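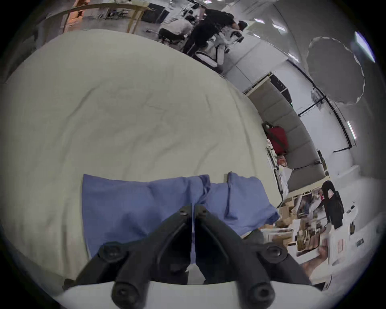
A crumpled blue cloth, with white fabric close by.

Omprakash Kanaujia first noticed the drinking. His cat Divard, a grey male aged nine, had always taken a few laps from the bowl in the morning and left it at that. By the end of winter the bowl was empty when Kanaujia got home from work, and the litter tray was heavy to lift.

"I thought it was the heater drying the place out," he says. "Then I picked him up and felt his spine."

Chronic kidney disease is one of the most common illnesses of older cats. The kidneys slowly lose their ability to filter waste and hold on to water, so the cat passes large amounts of weak urine and drinks more to keep up. Weight loss, a dull coat, bad breath and a poor appetite often follow. Many cats show very little until much of the kidney function has gone.

Divard was seen at the Kemside clinic on 16th August. He had lost muscle along the back and was mildly dehydrated. Blood was taken, along with a urine sample and a blood pressure reading. High blood pressure is common in cats with kidney trouble and can damage the eyes and brain if it is left alone. The visit cost $324, and the results came back the next morning.

He was placed in stage two, where most cats are still eating and getting about as usual. The lost kidney tissue does not grow back, but treatment can slow the decline and keep the cat comfortable.

Diet is the main part of it. Prescription kidney foods are lower in phosphorus and carry a controlled amount of good-quality protein. Cats can be stubborn about the change. Kanaujia was told to mix a teaspoon of the new food into the old and build it up over several weeks. Divard ate around it for the first six days.

"You can't starve them into it," Kanaujia says. "The vet was very firm on that. A cat that stops eating can get sick fast." 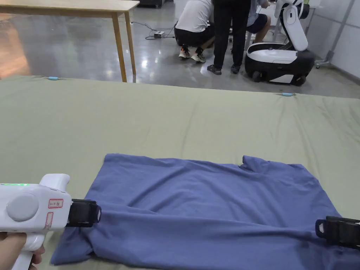

Can a cat with kidney disease still eat ordinary tinned food?
Ordinary wet food is better than no food at all, and its moisture helps, but most brands contain more phosphorus than a kidney diet. Ask your vet whether a phosphate binder should be added to it.

Water matters as well. Some cats prefer a wide, shallow bowl, and some like it well away from their food. Kanaujia put bowls in the hallway and the laundry, and Divard favours the one in the hallway. Warm water stirred through each meal adds a bit more.

Owners should keep human painkillers out of reach and check with the clinic before giving any supplement. Lilies are dangerous to every cat, even in small amounts, and should not be in the house.

Divard goes back to Kemside every 90 days for weight, blood pressure and bloods. At his December check he had put a little weight back on. He now finishes the kidney food, provided it is the chicken one.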